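Wolby Furniture Wax, Dark Walnut

We've been making this wax in small batches for five years, and the dark walnut is still the one I reach for first! It's a soft paste of beeswax and carnauba with a brown pigment that sinks into scuffs and faded corners, so old dressers and sideboards get their depth back without looking painted.

Work it in with a lint-free cloth, going with the grain, and wait 20 minutes or so before you buff. Thin coats are your friend - two light ones beat a heavy one every time.

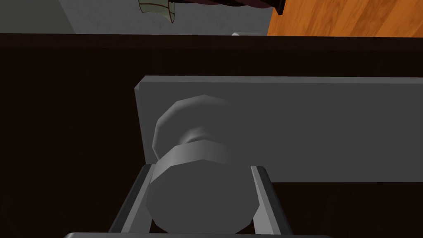 Wipe off any old silicone polish first, as the wax won't grab over it. On open-grained oak you may want a third coat, and Larasati Sinaga in our workshop likes a stiff shoe brush for carvings (try it, it's so satisfying).

Sizes: 200 ml and 300 ml tins
Shades: Dark Walnut, Udari Brown, Clear
Finish: low sheen
Scent: mild, a little like honey

Not for floors or cutting boards. Keep the lid on tight and store it somewhere cool - a tin that has gone soft in the heat will set again overnight.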